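Dreltance Robotics Club — Minutes, general meeting
2025-03-22, upstairs room at the Platard Street hall

Minutes by me again, as I was the only one who brought a pen. Corrections to me before the next meeting please, and yes, I know I got the name of the motor wrong last time.

Present: 17 members. Apologies: 2, both with colds.

Opened a bit after ten, once the kettle had boiled and we'd found the whiteboard markers (in the biscuit tin, for those who missed it).

1. Last minutes

Accepted, with the motor fixed. There was a short grumble that I'd written "a lively discussion" about the storage cupboard when it was more of an argument. I've left it as lively.

2. Money

We have enough to get through to July without putting the subs up, which was the main thing people wanted to hear. The Lemico parts order came in under what we'd set aside, mostly on account of leaving out the spare bearings. I said I thought that was false economy and I'd like it written down, so I'm writing it down. The motion to order the bearings next time was carried, with one person abstaining because they'd nodded off.

Snack money is now separate from parts money. Please don't put coins in the wrong tin!

3. Tabletop project

This took up most of the morning. For the newer people, the tabletop project is the one where we use the hand-held gripper to show the arm how to do small household jobs, and then see how much of it the arm picks up. The junior group has been doing cups and lids since the start of term. The senior group has moved on to plugs and switches, and that's where the fun is, if you like being frustrated.

The juniors reported first. They've recorded 38 goes at the lid job and want to keep 11 of them. The others had sleeves in the way, or somebody let go too early, or in one case a long stretch of carpet while they sorted out whose turn it was. I thought they were very fair about their own work. A few parents were surprised by how many got chucked, and we talked about that for a while. My feeling is that a small pile of good ones will do us more good than a big pile of wobbly ones, and most of the room seemed to agree.

Then the senior group. They're working with the white power outlet, the one with the pole standing up out of the base and the sockets laid out either side. Their trouble is that everything about it is pale. White base, white pole, white buttons, and we've gone and put it on a white table. From the low angle you get with the gripper, the second button more or less melts into the top behind the pole. The one with the little blue-violet light in it is much easier to pick out, so everybody naturally goes for that one.

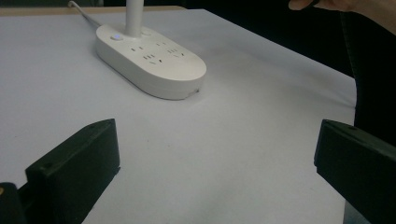
Somebody suggested putting a dark cloth down, and that got us onto whether we're making it too easy. One side said a real kitchen bench could be any colour, so we should leave the table as it is and let the arm cope. The other side (me included) said we should get it working on a cloth first and take the cloth away later. We went back and forth until the tea was cold. In the end we agreed to split it — half the sessions on the bare table, half on the cloth, and keep the recordings in separate folders so we can compare them properly.

The direction of the base came up too. The seniors have been setting it on the diagonal, with the pole at the far end, and they'd like to keep it like that for a few more weeks before they start turning it about. Agreed. Please don't straighten it up when you're tidying, however much it bothers you.

Nothing gets plugged in during a recording without an adult standing at the table. This was already a rule but it was never written anywhere, so now it is. We'll stick to buttons for the time being. A request to try a night light in one of the sockets was held over until the safety sheet has been redone, and I said I'd redo it.

There was also a question about how close to start with the jaws. Some of the group like to begin right up near the outlet, others hang well back and come in slowly. I've had a go both ways and I find it much harder from close in, you end up twisting your wrist to get round the pole. The seniors will try starting with the jaws open and a good gap of table in front, and report back.

4. The Maksymiv Cup

Entries for the Maksymiv Cup close sooner than I'd remembered. We're putting in one team for the household task category and we're still deciding about the line-following one. The household rules say the arm has to finish its job without anyone touching the table, and that includes leaning on it. We are a club of leaners. I've asked everyone to practise standing back.

The kids want to enter under the name "Outlet Mall". It was put to a vote and it won easily, over my objections.

Transport: three cars offered so far, and we could do with a van for the arm. If you've got one or know somebody who'd lend us theirs, have a word with me. Last year it rode home on a lap under a doona and I'd rather not do that again.

5. Room and storage

The hall has asked us to be out by one on the dot, as there's a dance class after us now. That means packing up from half past twelve. The good table stays up here, the folding ones go down the stairs. The cupboard is still full and we're still not agreed about the old wheeled robots. I moved that we strip them for parts, it was seconded, and then three of the juniors looked so stricken that I withdrew it. It's back on the list for next time.

6. Other business

Laptop chargers need labels with your name on. So do lunchboxes.

The soldering morning went well and people would like another. I'll ask about the side room.

A thank you to whoever swept up last time.

Things to do before next meeting
Me: safety sheet, side room, ask around about a van.
Seniors: both sets of button recordings, cloth and no cloth, in their own folders.
Juniors: redo the lid job with sleeves rolled up.
Everyone: bring back the hex keys. All of them, please.

Closed at twenty to one, chairs stacked.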